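Ernholm Sewing Room – Folding Table Check
15 November 2022

Walkway and door: clear. Thank you to whoever moved the bins!
Pins and needles: 2 found by the window, now in the tin. Please do run a magnet over the floor before you go home, even when you're tired and it looks perfectly clean.
Iron and cord: OK, though I'd love a longer cord tie.
Table surface: OK. White board wiped down, no rough corners that might snag a hem.
Fabric laid flat: OK.

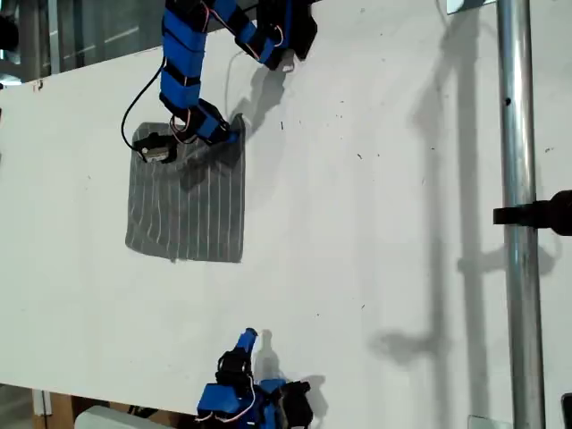

Gray striped piece on the white board, stripes running top to bottom.

Lighting: a little dim at the far end – new bulb on order.
Next check: May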